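Dry floor sweeping

Dry floor sweeping is the removal of loose litter from a hard floor with a broom, a dustpan and a bucket or bin. It is used on tile, stone and sealed wood. Paper scraps and thin sticks are best gathered into one pile first, as sticks tend to roll into the joints.

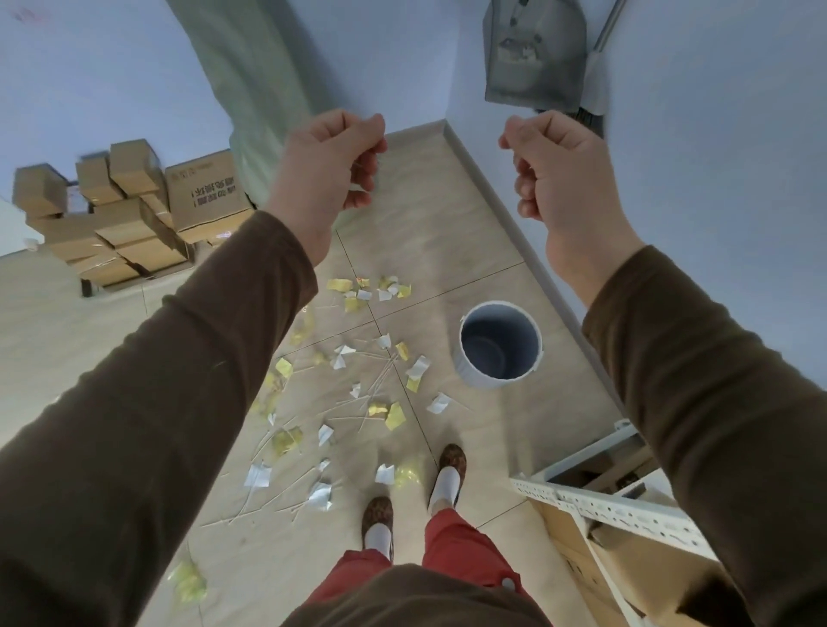 Which part of a room is swept first?
Sweeping usually starts at the walls and corners and moves toward the door.

Tools

A long-handled broom suits open floor. The dustpan is held with its lip flat against the tile – a raised lip lets fine dust pass under it. Some pans are translucent, and small pieces of paper may be picked up in them together with sticks.

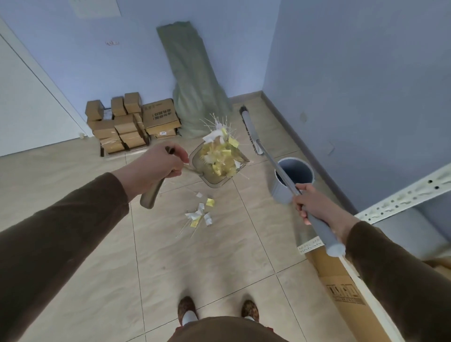

How is the last line of dust picked up?
The pan is drawn back a little at a time and the line is swept again, or a damp cloth is used.

Care

Bristles are combed out and washed in soapy water, then dried with the head off the floor.

Last edited June 2023 by Nuanchan Noiphan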